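Clearing the table between episodes: how strict are you?

gaete_ops wrote:
We're rewriting our house rules for handheld gripper work. The draft says the tabletop gets cleared before every episode, and fingertips must not touch the surface while you wait to start. Is that what others do? 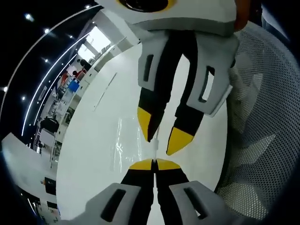
Livham Handheld Manipulation Group

mossgate wrote:
Clear it every time. We lost 81 episodes in June to a stray cable tie. Fingertips off the table, yes.

clork_tom wrote:
Disagree on clearing. At Clorkavex we wipe down every 11 episodes and leave fixed items where they are. If your policy can't cope with a cable at the back of the table, that's worth knowing.

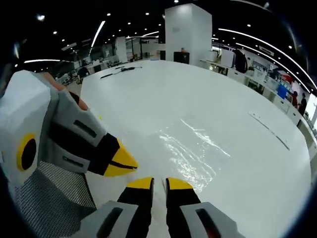 Left and right grippers at the white table, cables towards the far edge.

mossgate wrote:
Fixed items, fine, if they're logged. Ours weren't. Almost 2000 episodes and no note of what was on the table.

Catalina Benítez wrote:
I wrote the Zeketstead sheet. Chairs back from the edge, wrist strap on before you lift, anything left on the table goes in the log. See-through film gets its own line as the glare confuses people reviewing it later.

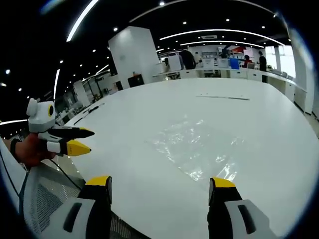 We also ask for a short check by a second person after every 100 episodes. It takes a few minutes and people do grumble.

clork_tom wrote:
A second person is too much for a small team.

gaete_ops wrote:
I'll put the log in and leave the second check optional for now. Catalina, could you post the sheet?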